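Vistden Furniture for Shared Workrooms
Tables, desks and partitions
Catalogue section 7

Vistden long table and desk range

The Vistden range is supplied to schools, colleges, laboratories, libraries and offices in which several people work in one room. It consists of a long table, a single desk, a freestanding partition and a small number of fittings. All pieces share one height and one finish, so that they may be placed end to end or side by side without a step between the surfaces.

The range replaces the Cosetti series, which is no longer made. Customers who hold Cosetti pieces should read the section on matching older furniture before placing an order.

Long table

The long table is the principal piece in the range. It is 1,760 mm long in the standard size and is intended for work that needs to be spread out: sorting, packing, assembly, the checking of deliveries and the laying out of papers or parts. The top is wood with a light finish. The edges are rounded on all four sides.

The table stands on a frame at each end, joined by a rail beneath the top. The rail is set back to leave room for the knees on both long sides. Adjustable feet are fitted as standard and allow for small differences in floor level.

Two tables may be joined with the linking plate, ordered separately. Joined tables should not be lifted as one piece. The linking plate must be removed before the tables are moved, and the feet should be adjusted again once they have reached their new position.

Desk

The single desk is intended for one person working with a screen and keyboard. The surface is the same as that of the long table. A cable opening is provided at the rear, with a cover that lies flush when closed.

The desk is supplied without drawers. A hanging drawer unit may be fitted on the left or the right and can be changed from one side to the other with the key provided. Customers who intend to place desks directly against one another should specify the side at the time of ordering.

Monitor arms that clamp to the rear edge may be used, provided that the clamp has a padded face. Screens on their own stands need no preparation of the surface. It is recommended that felt pads be placed under any stand that is likely to be turned frequently.

Partition

The partition is a freestanding or desk-side panel covered in cloth. It is offered in grey, dark green and oatmeal. Both faces accept ordinary pins. Adhesive tape should not be used on the cloth, and notices that must remain for long periods are better fixed to the edge strip, which has a hard surface and may be wiped clean.

Partitions reduce the passage of speech between neighbouring desks but do not provide privacy for confidential conversation. They should not be used as the sole support for shelves, coats or bags. Where a partition stands within reach of a doorway, the wide foot must be fitted.

Fittings and accessories

Linking plate, for joining two long tables
Wide foot, for partitions near doors and walkways
Hanging drawer unit, left or right
Skundero under-desk shelf, for bags and small equipment
Man cable tray, to fit beneath the desk or long table
Felt pads, in sheets
Spare adjustable feet, in sets

The Skundero shelf and the Man cable tray cannot both be fitted to the same half of a desk. Where both are required, the tray should be fitted first and the shelf placed at the opposite end.

Planning a room

The arrangement most often requested places the desks along a wall or partition and sets the long table across the room as a shared surface. Personal work then stays at the desks, and goods or materials waiting to be dealt with have a place of their own. This arrangement is suitable for rooms in which paperwork and handling are carried out by the same staff.

Chairs should be included in any plan from the beginning. A passage that appears generous on a drawing may become narrow when chairs are drawn back on both sides. Customers are asked to mark doors, radiators, floor sockets and fixed cupboards on the room plan submitted with the order. The planning service will return a proposed layout, together with a list of pieces, within 11 working days.

Layouts are offered as guidance. Responsibility for escape routes and for any local rules on the number of occupants remains with the customer.

Where a room has windows along one side only, desks with screens should be placed at a right angle to the glass. The long table may be placed nearer the window, where daylight is of use for sorting and inspection.
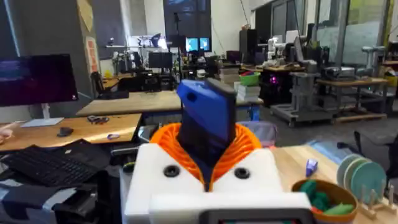 Light wood surfaces are recommended throughout a shared workroom, as small dark items remain easy to find on them and the room keeps an even appearance when desks and tables are bought at different times. A desk of this kind readily takes a monitor on a stand with a mouse in front of it, and a grey partition offers a place for a pinned sheet of paper. The long table serves well for stacked boxes kept at one end, as with the white ones here, so that the remainder of the surface stays available for work. Customers who expect to keep boxes on the table permanently should consider ordering a second table at the outset.

Care of surfaces

Wooden tops should be wiped with a soft cloth, slightly damp, and dried at once. A mild soap may be used for marks. Scouring powders, bleach and solvent cleaners will damage the finish and must not be applied. Liquids should be removed promptly, in particular around the cable opening and along the joint between linked tables.

Hot vessels should be placed on a mat. Bowls and dishes with a rough base should be lifted, and not pushed, across the surface. Knives and cutters must be used only on a cutting board.

Light wood changes slightly in colour during its first months in daylight. Items left in one position during this period may leave a paler area beneath them. The difference usually lessens once the item has been moved.

The cloth on partitions may be cleaned with a vacuum cleaner and brush attachment. Pins should be withdrawn straight, without twisting.

Matching older furniture

Cosetti tables and desks are the same height as the present range and may stand beside it. The linking plate does not fit Cosetti frames. The older finish is a little yellower, and customers who wish for a close match are advised to request a finish sample before ordering. Samples are sent without charge and need not be returned.

Cosetti drawer units can be hung on Vistden desks with an adaptor. Cosetti partitions cannot be joined to the present partitions, though the two may be used in the same room.

Delivery and assembly

Long tables are delivered with the top and end frames packed separately. Assembly requires 2 persons. The necessary key is included and should be kept for later adjustment. Desks are delivered assembled unless the access route is narrow, in which case they can be supplied flat on request.

The customer is asked to confirm the width of doors, the presence of a lift and any restriction on vehicle access. Orders intended for use at the start of the school year should be received in good time, as delivery dates in September are limited.

Packaging is collected by the delivery crew if this has been requested with the order. Later collection is subject to a charge.

Guarantee

Frames and tops are guaranteed for 7 years in normal indoor use. The guarantee covers faults in material and manufacture. It does not cover scratches, stains, damage caused by unsuitable cleaning products, or alterations made by the customer, including holes drilled for cables or clamps.

Claims should be made in writing and should quote the order number, which is printed on the label beneath the top. A clear description of the fault is required. Spare feet, keys and cable covers may be ordered at any time through the parts service, whether or not the guarantee is still in force.

Ordering

Orders may be placed through the customer's usual purchasing office or directly with the Vistden sales desk. Each order should state the piece, the quantity, the partition colour where relevant, and the side on which any drawer unit is to be fitted. Prices are given on the current list and exclude delivery.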